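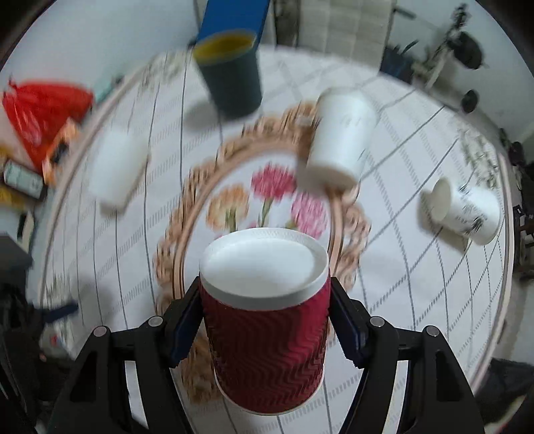
Pinza de mano con el vaso rojo de tapa blanca, sobre el mantel de cuadrícula.

7 de mayo de 2026. Cuaderno de la pinza 2 (Zultard)

Upendo dejó anoche una nota pegada al cargador: «la izquierda va perezosa». Como diagnóstico es escaso, pero tenía razón. Con la pinza en vacío, el dedo izquierdo arranca más tarde que el derecho y luego lo alcanza con un saltito. Con algo entre las almohadillas no se nota tanto, el objeto se arrima al lado vago y ya está. En los datos sí se nota, y mucho.

Primero descarté lo barato. Muelle bien asentado, cable sin pellizcar, nada enganchado en el gatillo. Después, los tornillos de pivote, dos por lado. Los de la derecha giran finos. En la izquierda, el interior estaba apretado como si sujetara un puente. Sospecho de mí mismo en enero, cuando cambiamos las almohadillas y yo iba con prisa, aunque en el cuaderno de entonces solo pone «montado, ok». Gracias, Idris de enero.

Lo que hice:

Aflojar el interior izquierdo hasta que el dedo cae por su peso y volver a apretar un pelo.
Gota de fijador flojo (del Draretti azul, el rojo NO, que luego hay que sacarlo con calor y con disgusto).
Almohadillas limpias con alcohol. Las azules siguen valiendo, tienen marcas en la punta pero agarran.
Cero del encoder otra vez, con la pinza cerrada del todo. Antes leía 1315 abierta; ahora 1315 abierta también, así que el cero no era el problema y he perdido media mañana comprobándolo.

Prueba de agarre con vasos de papel. El rojo con tapa es el que más me gusta para esto: la funda ondulada perdona bastante, pero si un dedo entra antes que el otro el vaso se tuerce y la tapa canta enseguida. 20 cierres seguidos. Dos torcidos, los dos al principio y los dos con la muñeca mal puesta, o eso prefiero creer. Lectura con el vaso cogido: 945, estable. Los vasos de papel blancos son otra historia, sin tapa ceden en cuanto aprieto de más. Habría que probarlos con el tope de carrera puesto. No encuentro el tope de carrera.

Rajeshwari pregunta si hace falta recalibrar la cámara. Creo que no, el soporte no lo he tocado. Lo que sí molesta es el gran angular con el mantel: las rayas se curvan hacia el borde de la mesa y a ojo no hay quien juzgue si la pinza va recta. Para alinear he acabado usando el mantel individual redondo, el de las flores, que al menos queda hacia el centro. Años de metrología para terminar apuntando a un clavel.

Josphat quiere la pinza el lunes para las series con el vaso verde azulado. Se la puede llevar, con condiciones:

no apretar los pivotes «por si acaso»
si el dedo izquierdo vuelve a retrasarse, parar y apuntarlo aquí, con la lectura
guardarla abierta, el muelle lo agradece

Pendiente: pedir almohadillas de repuesto a Olico (Deirdre tiene la referencia, yo tengo un papel donde pone «las de siempre»). Mirar si el gatillo tiene holgura o si es mi dedo. Marcar con rotulador la posición buena de los cuatro tornillos, cosa que llevamos queriendo hacer desde que existe la pinza.

Añadido por la tarde: otra tanda corta con el rojo, sin torcidos. El salto en vacío sigue ahí, muy pequeño, solo en el primer cierre después de un rato parada. Lo dejo así. Si alguien quiere desmontar el brazo entero para perseguirlo, el destornillador está en el cajón de Yang y yo estaré comiendo.

I. L.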